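What the Arm Learns When You Hold Its Hand

Firouzeh Jalali has a form she fills in after each session, and the first box on it asks whether the operator got bored. I thought she was joking when she told me. She turned the laptop around and the box was there, between the operator's initials and the start time.

"It goes straight into the data," she said. "A bored person reaches for the same thing the same way every time. Then everybody is surprised when the arm can only do it the same way every time."

Jalali runs teleoperation at Skunetti, a small company that sells what it calls demonstration packages to people who own robot arms and would like them to do something. A person drives the arm by remote control through a job, over and over, and the recordings are used to train a program that is then supposed to do the job without the person. The company's website says customers can "teach by showing." I had read that phrase, or one close to it, on the websites of four other companies in the same week, and I went to see Jalali mostly to find out how much showing was involved.

The figure for the task they were on was 2,814 demonstrations. Of those, 2,661 had been kept.

"And the rest?" I asked.

"Dropped, bumped, paused to sneeze, picked up the wrong item. One person waved the gripper at a friend. We throw those out. Some groups keep them. I go back and forth."

The task was tabletop sorting: household objects put down in no particular order, to be picked up and moved to where an instruction said they should go. It is close to the least glamorous thing a robot can be asked to do, and also close to what every promotional video in the field promises, with the sorting moved into a sunny kitchen. The current batch leaned toward awkward shapes, and Jalali had a good deal to say about the glass.

"Ribbed glass is miserable," she said. "It is see-through, it throws highlights everywhere, and depth cameras often have no idea where the surface is. Then you put it on a shiny table under a ceiling full of tube lights. The person driving can work it out, because people have been looking at vases all their lives. The model has only been looking at ours."
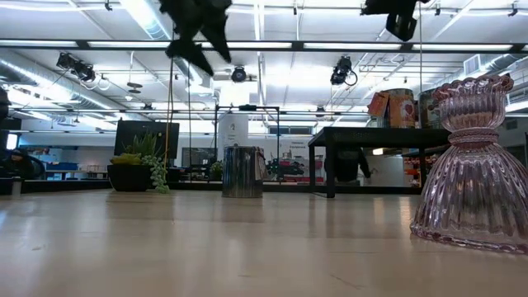 The sorting table at Skunetti, with a pink glass vase, a metal paint can and a planter of succulents set out under the arm.

I asked why the vase was standing upside down.

"So it has to learn that a vase can be upside down," she said. If every vase in the recordings stands on its foot, she explained, the program will go for the neck of whatever it meets, including the neck that isn't there. Somebody has to remember to turn it over, put it near the edge, put it behind the can. At Skunetti the layouts come off a printed list. Before there was a list, operators arranged things as they liked, and most of them liked neat rows.

The trailing plant was a different argument, and one she seemed to have had more than once. String-of-pearls hangs over the rim of its pot, and a gripper that closes on the rim closes on the strands too. A human operator comes in from the other side without thinking. Asked afterward why, Jalali said, they usually can't tell you, and some will deny having done it.

That is the part of the sales pitch I have the most trouble with. "Showing" suggests that the knowledge passes across. What passes across is a record of joint positions and camera views. The reason for going around the plant stays in the operator's head, and the program is left to guess it from how often it happened.

"Yes," Jalali said, when I put this to her. "I'd sign that. Sales wouldn't."

She came to the work from the other tradition, in which you take hold of the arm itself and push it through the motion. She still prefers it for some things. You can feel a jar lid bind, and you can feel when you are about to crush something. Driving from a controller, you get a picture and a short delay, and for most setups no sense of touch. New operators at Skunetti squeeze everything too hard for the first few days. Those recordings look fine on screen, she said, and she has learned to be suspicious of them.

"You watch it and you think, lovely, it picked up the can. You don't see that it's holding the can like it's hanging off a cliff. Then the customer swaps the can for a paper cup."

So why not guide by hand all the time?

"Because your body is in the way. Your arm is in every camera view. The model trains on a world where there's always a person leaning in from the left, and then you take the person away." She shrugged. "You can work around it. It's slower, and your shoulder hurts."

For a second opinion I called Eun-seong Cheon, who spent two years buying this kind of service for a warehouse operator and now advises other buyers, largely by telling them to wait. He has nothing against the technique. His complaint is with how it gets counted.

"They tell you a success rate," he said. "Fine. On what? On the same table, with the same lights, with the same eighteen objects. I had a vendor come in with a beautiful number. We moved their table to the other side of our building and it was a different number."

How different?

"Different enough that they asked us to move it back."

The vendor in that case was Plulgate, and the trial ended in July without a contract. Cheon has since written a short test he makes people run before they pay for anything. He brings the objects himself, in a bag, and doesn't say beforehand what they are. He asks for 200 attempts in a row with nobody resetting the arm, and he wants to sit there for all of them. Two suppliers have refused. One, Zudgate, agreed and did badly, and he recommended them anyway for a narrower job, feeding identical parts into a tray, where he says they have been fine.

"Identical parts into a tray," he repeated. "For that you could have hired somebody to write a regular program, the old way. I told the client so. They wanted the one that learns."

I read Jalali the description of the bag test over the phone a few days after my visit. There was a pause.

"What's in the bag?" she said.

I said he hadn't told me. She said she would want to know whether there was anything soft in it, and whether there was anything wet. Then she said Skunetti would probably pass on the hard objects and lose on a dish towel, and that she would rather find that out from him than from a customer. I asked whether I could print that. She thought about it and said yes, but that I should also print that nobody else's system would do well on the towel.

There is a question of labor in all this that the industry would prefer to talk about some other time. The demonstrations are made by people, on shift, doing a dull thing carefully. Jalali's operators work in blocks of forty minutes and then stop, a rule she brought in after comparing the end of long sessions with the beginning. Reaches got shorter and lazier, and the gripper began to cut corners over the tops of things. The company had been paying by the accepted demonstration. It now pays by the hour, which costs more, and which she had to argue for over most of a winter.

"When you pay per piece, you get pieces," she said. "I had one operator who was incredible, twice as fast as anybody. Every recording passed. We trained on them and the arm was a lunatic. It moved like it was late for a train."

Could they use that operator's work for anything?

"We slowed it down in software. It moved like a lunatic in slow motion."

Toward the end of my visit I asked to try it. Jalali gave me the controller and told me to pick up the paint can. I had expected this to be easy, having listened for a good while to an explanation of how naturally people do it. I overshot, came back, lowered the gripper where I was sure the can was, and closed it on air. The second time I touched the rim and pushed the can a few inches. On the third try I got it, badly tilted, and set it down harder than I meant to.

She asked if I wanted to move on to the vase. I said no.

My three attempts are not in the training set. Jalali did fill in the form, though, and under the boredom question she ticked "no." In the space for comments she wrote "kept looking at hand instead of screen," which I had not noticed myself doing.

Before I left I asked when she thought the demonstrations would no longer be needed, when an arm would come out of its crate already knowing how to clear a table. She mentioned a training method called Kuo that a colleague had been pushing, which is meant to get by on far fewer recordings per task. They had tried it on the sorting job. It did well with the can. With the plant it took the short way in, straight through the strands.

"So we recorded more of the plant," she said.

Interview conducted in person and by phone. Posted 05/11/2024.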